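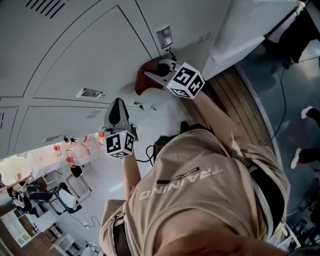

Why do my cubes keep going crooked, one reader wants to know, when I've glued them twice and been as careful as I know how? And could we please have all the gripper tips on one page, the same reader goes on, instead of scattered through the comments where a person has to dig for them?

Fair enough on both counts! So I've gathered up everything we've learned on the Ulla build, which is our pair of hand-held grippers with marker cubes on top, made partly at my kitchen table and partly at the shared workshop on Findley Street. Some of it will be old news if you've been following since August, and I apologize for the rambling (I've never been able to write a short set of notes in my life).

## Crooked cubes

Glue is probably your trouble. Most glues creep a little while they set, and a cube that looked perfectly square when you went to bed can be leaning at breakfast. I use two small screws from underneath and a dab of glue afterward, just on the seam. If you've already glued yours, a thin blade warmed in hot water will usually persuade it off, but go slowly and keep your other hand well behind the blade.

Check for square against something you trust. I have an old Halvorsen try square that is older than I am, and I hold it up to the cube on the sides and then squint at it under the desk lamp for much longer than is sensible.

## Printing the markers

- Matte paper, always. Glossy looks lovely and then flashes white under a ceiling light.
- Leave a white margin around the black squares. I trimmed mine right up to the black the first time, feeling very pleased with how tidy they were, and the software couldn't find a single one.
- Turn off "fit to page" in the print settings and measure the printed square with a ruler before you cut anything.
- Spray adhesive goes on the cube, and the paper goes on the spray adhesive. Doing it the other way curls the paper.
- Write the marker number in pencil on the cube face before you cover it, so you'll know which sheet to reprint when one gets scuffed.

## Fingers

Soft fingers grip better and wear out sooner. Stiff tapered ones are wonderful for getting behind a thin edge, and they'll also leave a mark on painted metal if you lean on them. I take the tips down with 1000 grit paper, used wet, and wipe them over with a damp cloth. Dish soap is fine for cleaning soft fingers. Rubbing alcohol made mine go chalky, though a fellow builder swears by it, so try it on a spare first.

Do make spares. Print them while you're waiting on something else and keep them in a jar with a lid.

## Practicing on doors and latches

Big flat metal cabinets, the white kind with a little latch plate set into the panel, make a much harder practice piece than you'd think. There's hardly anything to take hold of. Bring one gripper to the latch and keep the other one lower and out of the way until you need it, and watch where your own forearm goes, as an arm across a marker cube will spoil a take every bit as thoroughly as switching the thing off.

Low latches mean bending, and bending means your back. I do a few goes and then stand up and put the kettle on. Wear a soft shirt that lets you reach forward without pulling at the shoulders, and snug up any straps you have on before you start, so they aren't swinging about when you lean over.

Please ask before you practice on cabinets that belong to somebody else, and stay well away from anything electrical. An empty kitchen cupboard will teach you nearly as much.

## Cables

Oh, the cables! Run them along the wall wherever you can, and if one has to cross a floor where people walk, tape it flat for the whole crossing and not only at the ends. Cloth tape peels up from smooth flooring much more cleanly than the shiny brown stuff. Leave a loop of slack at the gripper, tied with a bit of hook-and-loop strap, so a tug lands on the strap and the plug never feels it.

Bags go on a hook or under a table. I have said so many times at Findley Street, and then tripped over my own.

## Odds and ends

The spring that came with the first trigger was far too strong for me, and my thumb ached for days. I swapped it for a Stulov 423, a lighter one, and it's been a pleasure ever since. If your hands are large you may like the original better.

Charge everything the night before, including the thing you're sure is already charged.

Put a label on each gripper, L and R, in the same spot on both. They look the same when they're lying on a bench, and swapping them by mistake gives you recordings that seem all right until you try to use them.

Keep a notebook next to the bench as well. Mine has cube measurements in it, and a grocery list, and a drawing of a hinge I no longer understand.

A couple of you asked for the cutting template for the cube faces. It's at the workshop, in the flat drawer under the laminator, and you're welcome to trace it. Put it back flat, please, with the cardboard on top.

Last updated 1 Nov 2020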